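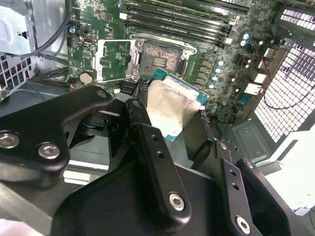 Farkden opens a free PC repair bench in June, and your old computer is invited

I'm Aoife Coughlan and I run Farkden, the computer repair shop on Orkent Lane. I've never written a press release before (Kieran Moriarty from the print shop next door told me to put the news first, so there it is at the top). From June we're giving over our back bench to anybody who wants to learn how to look after their own desktop computer, and it won't cost a penny!

I started the idea after a winter of people coming in with perfectly good machines they'd been told to bin. One chap had a quote of £610 for a new computer when a second-hand processor and a bit of patience would have kept the old one going for years. I fitted it while he watched, and he asked so many questions that I ended up handing him the screwdriver.

So what will you do at the bench? Mostly the jobs that scare people. The big one is changing a processor, which everyone dreads, me included when I was learning. You lift the lever, swing up the metal plate, and there's the socket with all its tiny contacts, and you mustn't touch those. The chip goes in flat, the right way round, with no pushing at all. If it wants pushing, it's the wrong way round or it's the wrong chip. After that it's a clean, fresh paste on the metal lid, the cooler back on and fingers crossed for the first start-up.

We'll also do memory, drives, fans and dust. Oh, the dust. Please hoover the outside of your case before you bring it in, my floor will thank you.

Obsa Tekleab will be teaching alongside me. Obsa has been mending computers at Farkden for 5 years and is far calmer than I am when a screw goes missing under a motherboard. Tomás Rafferty is sorting out the parts shelf, where you can pick up tested second-hand bits at cost. We've got 333 of them labelled so far, and there's another crate in my hall at home.

Sessions last 2 hours and start at half past six in the evening. Tools, paste and tea are all provided. Bring your computer and its power lead, but leave the monitor at home as we have plenty. Please back up anything you'd be sad to lose before you set off. Under-16s are very welcome with a grown-up.

Places are limited by the length of the bench, so do pop into the shop and put your name in the book by the till. Local papers and radio are welcome to come along to any session and have a go themselves. Ask for me or for Obsa.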